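Foro Automatización y Laboratorio › Compras y presupuestos
Tema: Presupuesto para puesto de pruebas con humanoide – ¿qué estáis reservando aparte del robot?

tornillo_flojo
Buenas a todos. Llevo unos años leyendo por aquí y escribiendo poco, pero ahora me toca a mí preparar la hoja de gastos y prefiero preguntar antes de meter la pata. Vamos a montar un puesto de tareas domésticas (abrir la nevera, sacar fruta, dejarla en una cesta, ese tipo de cosas) y la parte gorda, el humanoide con sus manos, ya la tenemos hablada con Plelteck. Lo que no sé calcular es todo lo demás: mobiliario, electrodoméstico, recambios, suelo, cables. El jefe quiere una cifra cerrada para junio. ¿Qué partidas ponéis vosotros?

marisma
¡Bienvenido al club de la hoja de cálculo! Nosotros pasamos por lo mismo y lo que más nos descuadró fueron las manos. Pide precio de dedos sueltos desde el primer día, aunque el comercial te diga que no hace falta, y pregunta también por el plazo de entrega, que a nosotros nos tuvo parados más tiempo que cualquier avería seria. En Dranau tenemos 3 manos para un solo robot y duermo bastante mejor desde que llegó la última.

Leitner_fan
Discrepo un poco con lo de las tres manos, marisma, con todo el cariño. Para un puesto que arranca me parece dinero dormido en un armario. Yo compraría una de repuesto y metería el resto en un buen contrato de mantenimiento. Nosotros vamos con Leitner, nos cambian la pieza en el sitio y hasta ahora contentos.

marisma
Depende de cuántas horas le des, claro. Si son dos tardes por semana, te doy la razón. Si trabajas a turno completo no te la doy ni aunque me invites a café :)

tornillo_flojo
Pues serán turnos completos, me temo. ¿Y el mobiliario? Tengo apuntados 200 euros para la mesa y no sé si me he quedado corto o me he pasado. La nevera la tengo sin cifra todavía.

paquita_plc
Con la mesa vas bien, cualquier mesa blanca de oficina te sirve, pero mira que la pata no te robe el sitio donde tiene que ponerse el robot. Parece una tontería y es lo primero que yo mediría. En la nevera sí te pediría un poco de calma antes de comprar: la manera de agarrar la puerta te cambia toda la tarea, y una de tirador vertical se trabaja muy distinto de una que se abre por el canto. Coge el metro, vete a la tienda y mide la altura del tirador y la de la balda. A la que compramos nosotros le pusimos 232 euros en el presupuesto y aún sobró para los cestos.

Leitner_fan
Añado una que se olvida siempre – la gestión de cables. Bridas, cinta, fundas, una canaleta si el cable tiene que cruzar por el suelo. Yo pongo 100 euros de consumibles y el que venga detrás que lo agradezca. Y fruta de plástico o de verdad, eso ya es otro debate en el que no me meto hoy.

paquita_plc
De verdad, siempre de verdad, aunque luego haya que reponerla. La de plástico pesa otra cosa. (Ya sé que no querías debate.)

Leitner_fan
De verdad para la validación, vale. Para las primeras semanas de ajuste, plástico y todos tranquilos. Por ahí no paso.

kodach_norte
Hola, llego tarde pero igual os sirve. En Kodach tenemos un puesto muy parecido al que cuenta tornillo_flojo y para planificar el espacio a mí me ayudó mucho ver uno ya montado, así que os dejo fotos. Fíjate sobre todo en el hueco entre la mesa y la nevera, porque el robot trabaja de pie justo en ese rincón y el brazo necesita llegar a las dos cosas. Si puedes, reserva además una partida para recolocar muebles: nuestro primer plano sobre papel aguantó lo justo.

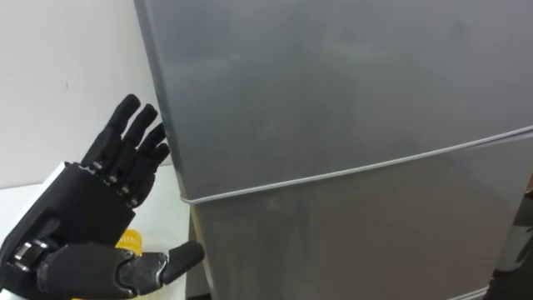
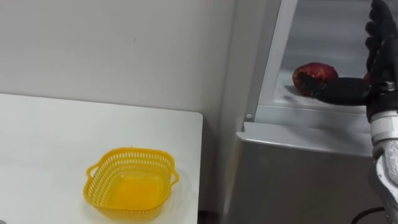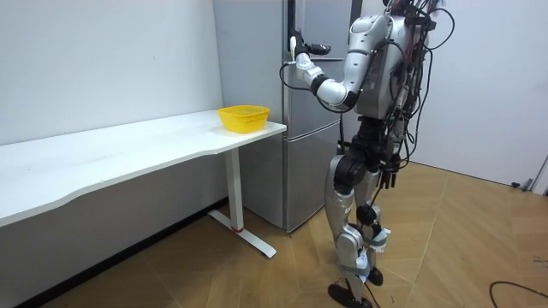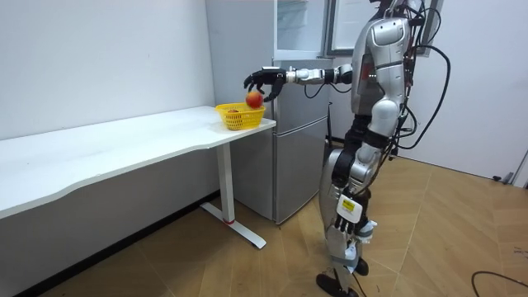
Puesto de nevera y mesa, Kodach. En la tercera, la mano en el tirador; en la cuarta, la fruta sobre la cesta amarilla.

tornillo_flojo
¡Mil gracias, esto vale oro! Me apunto el rincón, que yo tenía la nevera en la pared de enfrente y veo que no tiene mucho sentido. Subo las manos de repuesto a dos, a medio camino entre marisma y Leitner_fan, y así no me riñe ninguno. Cuando tenga la hoja pasada a limpio la cuelgo en este mismo hilo.

marisma
Dos es poco, pero cuélgala, cuélgala.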